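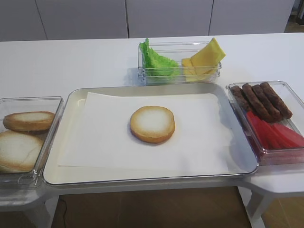
식품 조립 셀 작업표준 검토 회의록

일자: 2024-05-02
장소: Clovemton 시험동 회의실
참석: Gonzalo Vallejo(의장), Brândușa Avram(위생), Virgil Grecu(제어), Tudor Gavrilă(안전)
불참: Aurel Grecu(서면 의견 제출)
기록: Tudor Gavrilă

1. 전 회의록 확인
2월 회의록은 수정 없이 승인됨. 미결 사항 중 비상정지 버튼 위치 건은 완료 처리. 바닥 케이블 고정 건은 5항에서 다룸.

2. 재료 배치 기준(버거 조립 작업)
2.1 조립용 트레이는 작업대 중앙에 두고 바닥에 백색 종이를 깐다. 종이가 트레이 바닥 전체를 덮어야 하는지에 대해 논의함. Grecu(V.)는 가장자리에 트레이 바닥이 일부 드러나도 위치 인식에는 지장이 없다는 의견. Avram은 빵이 종이 밖에 닿지 않는 것이 조건이라고 지적. 종이 치우침은 허용하되 빵은 반드시 종이 위에 놓는 것으로 정리함.
2.2 빵, 채소와 치즈, 패티의 용기는 서로 분리한다. 양상추와 치즈는 칸막이가 있는 투명 용기에 함께 담을 수 있음.
2.3 패티와 붉은색 슬라이스 재료를 한 용기에 앞뒤로 담는 현행 방식에 대해 Avram이 이의를 제기함. 가열 재료와 비가열 재료가 접촉할 수 있고, 집게를 교체하지 않으면 교차오염 경로가 된다는 취지. Vallejo는 용기를 하나 더 놓을 경우 로봇 도달 범위를 다시 확인해야 한다고 답함. 결론: 시연용 작업에 한하여 현행 유지, 시식이 포함되는 작업에서는 분리 용기를 의무화함.
2.4 용기 테두리 위로 나온 치즈와 잎채소의 취급. 파지 성공률에는 유리하나 이송 경로와 간섭할 수 있음. 돌출 높이 상한을 10 mm로 하자는 제안이 있었으나 잎채소에는 적용이 어려워 치즈에만 적용하기로 함.

3. 투명 용기의 반사
Aurel Grecu 서면 의견: 투명 용기 상단 모서리의 반사로 깊이값이 누락되는 사례가 반복됨. 무광 용기로 전면 교체할 것을 권고. 회의에서는 교체 비용보다 기존 기록과의 비교 가능성이 문제로 제기됨. Traverton 측 작업대도 동일한 용기를 사용 중이므로 단독 교체는 보류. 조명 각도 조정을 먼저 시험한다.

4. 속도 및 기록 보존
4.1 작업자가 재료를 보충하는 동안 로봇은 정지 상태를 유지한다. 감속 운전으로 대체하는 안은 부결.
4.2 작업자 접근 감지 구역의 외곽선은 작업대 모서리에서 630 mm로 확정. 구역 표시 테이프를 이에 맞추어 다시 부착할 것.
4.3 집게 패드는 2000회 파지마다 교체하고 교체 일지에 서명한다. 식품 접촉 패드는 횟수와 관계없이 작업 종료 시 세척. 세척제 종류는 위생 지침 부속서를 따름.
4.4 중단된 작업의 기록도 삭제하지 않고 중단 사유 코드를 붙여 보존한다. 사유 코드표는 Jundutum 양식을 준용.

5. 작업대 주변
작업대 하부 바닥의 케이블은 덮개로 고정한다. 지난 회의 이후 미조치 상태임을 확인. 수납장 문은 운전 중 열지 않으며, 이 내용을 작업 전 점검표에 추가한다.

6. 조치 사항
- 분리 용기 추가 시 도달 범위 확인: Virgil Grecu
- 작업표준 2항 문안 개정, 루마니아어본 동시 배포: Brândușa Avram
- 조명 각도 시험 계획서: Aurel Grecu
- 케이블 덮개 설치, 구역 테이프 재부착: Tudor Gavrilă
- Traverton 측에 용기 규격 문의: Gonzalo Vallejo

7. 기타
Lương 현장에서 본 표준을 준용하겠다는 요청이 접수됨. 개정본 확정 후 회신하기로 함. 차기 회의 일정은 의장이 별도 통지한다.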